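Markos Lambrakis
12/20/23

Spent most of the week comparing hardwax oils for a dining table refinish. Notes follow, for anyone else stuck on colour.

Flindow dries lighter than the chip. On jarrah offcuts it went nearly orange after the second coat. Nice to work with, but not what we wanted.

Stuka goes the other way. Two coats and you're into deep maroon. Leave it 24 hours between coats, whatever the tin says about overnight.

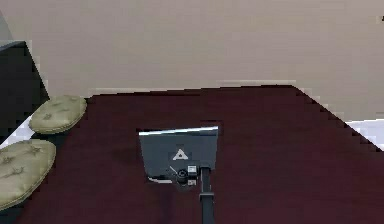 Iraklis Gkikas replied that he'd skip the stain altogether and let the timber darken by itself, as his did over two summers near a north window.

Fair point, and cheaper. Our dining room gets almost no direct sun though, so I'd be waiting a long time.

On sanding: I stopped at 212 grit by accident, or so I wrote in my notebook. It was 120. Going finer made the oil sit on top and stay tacky.

Cost so far is $324, mostly oil and discs. The Muñoz pads wore out quickly – some 20 minutes each on the old varnish.

Will start on the legs after Christmas. The rags are drying flat outside, please don't bin yours scrunched up.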